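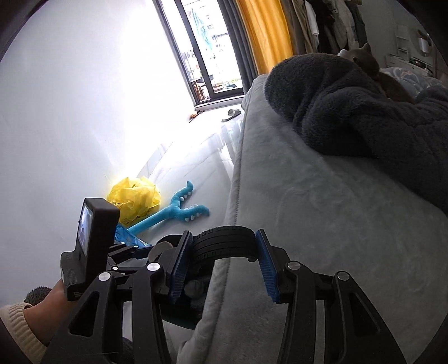 집게에 물린 고무 바퀴와 방바닥의 청록빛 파란 인형

안녕, 친구들! 오늘은 방바닥에 굴러다니는 물건들 이야기를 해 볼까 해. 나는 어릴 때 방 정리를 정말 싫어했어. 엄마가 치우라고 하시면 전부 이불 밑에 밀어 넣었다니까! (물론 금방 들켰지.) 그런데 물건이 무엇으로 만들어졌는지 하나씩 알고 나니까 정리가 꽤 재미있어지더라고.

먼저 까만 고무 바퀴부터 볼까? 작은 타이어처럼 생겼는데, 겉에 홈이 나란히 파여 있어. 진짜 자동차 타이어에도 이런 홈이 있지. 비 오는 날 길에 고인 물이 홈을 따라 빠져나가서 차가 덜 미끄러진단다. 고무는 손가락으로 꾹 누르면 살짝 들어갔다가 다시 돌아와. 이런 성질을 '탄성'이라고 불러. 말은 어렵지만 지우개를 구부려 보면 바로 알 수 있어!

다음은 노란 비닐봉지야. 비닐은 아주 얇아서 손으로 뭉치면 주름이 잔뜩 생기고 바스락바스락 소리가 나. 가벼워서 바람만 불어도 날아가고 말이야. 나는 봉지를 길게 펴서 세모로 접어 두는데, 처음에는 한 장 접는 데 3분이나 걸렸어. 지금은 훨씬 빨라! 참, 비닐봉지를 머리에 쓰는 장난은 절대 하면 안 돼. 숨이 막힐 수 있거든. 동생이 있는 친구들은 봉지를 손이 안 닿는 높은 곳에 올려 두자.

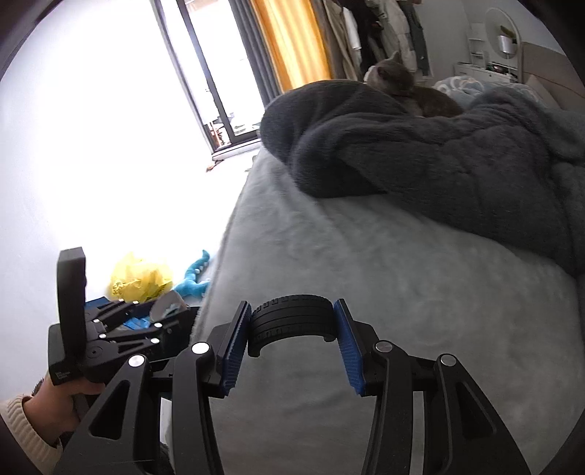 이제 파란 봉제 인형 차례! 봉제 인형은 천을 꿰매서 자루처럼 만들고 그 안에 폭신한 솜을 채운 거야. 그래서 꽉 안아도 아프지 않지. 대신 천에는 먼지가 잘 붙어. 바닥에서 주운 인형은 창가에서 탁탁 털어 주면 좋아. 빨 때는 꼭 어른과 함께 꼬리표를 먼저 읽어 봐. 물에 담그면 안 되는 인형도 있으니까.

그럼 바닥은 어떨까? 반들반들한 하얀 타일은 빛을 거울처럼 되돌려 보내. 그래서 창문으로 햇빛이 들면 눈이 부실 만큼 환해지는 거야. 타일은 단단해서 바퀴가 잘 구르는데, 푹신한 이불 위에서는 금방 멈춰 버려. 못 믿겠으면 집에 있는 장난감 자동차로 시험해 봐!

우리 집에는 저녁 8시가 되면 시작하는 놀이가 있어. 노래 한 곡이 끝나기 전에 바닥에 있는 물건을 종류대로 모으는 거야. 고무는 고무끼리, 천은 천끼리, 비닐은 비닐끼리. 헷갈리는 물건이 나오면 살살 만져 보고, 눌러 보고, 소리도 들어 봐. 너희 방에는 무엇으로 만든 물건이 제일 많니? 다 찾으면 종이에 적어서 방문에 붙여 봐!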